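Mendwood Household Support Register
User guide, section 4: Entering a family's income

Before you start, have the signed consent form ready. Without it the register does not open a new record.

1. Choose New household and type the address in Stovotstead or Jerkoveck.
2. Enter each adult on a separate line. Children under 12 go in the second table.
3. In the field State benefits, enter the monthly amount. Example: 262.
4. Enter wages in the field Other income. If a person had no wages, write 0 and do not leave the field empty.
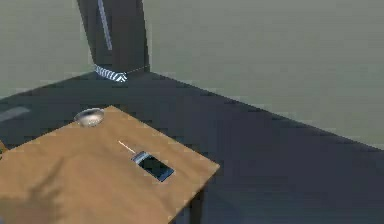 Fig. 4.1. Column with striped base, rendered view.

Note: The register holds 3,767 records, so the search can be slow in the morning. Please wait and do not press Search two times.

5. Compare the total with the last decision letter. A difference of less than 50 is accepted.
6. Press Save, then Print summary.

Caution: Never enter the ethnic origin of a family in the Remarks field. Such remarks are deleted at the April review.
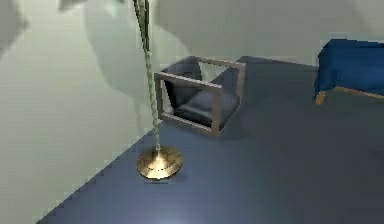
Fig. 4.2. Floor lamp and armchair, rendered view.

7. Give the printed summary to the family and close the record.

Questions about this section: Régis Tanguy, Kinnunen office.
Last change: 6 Feb 2022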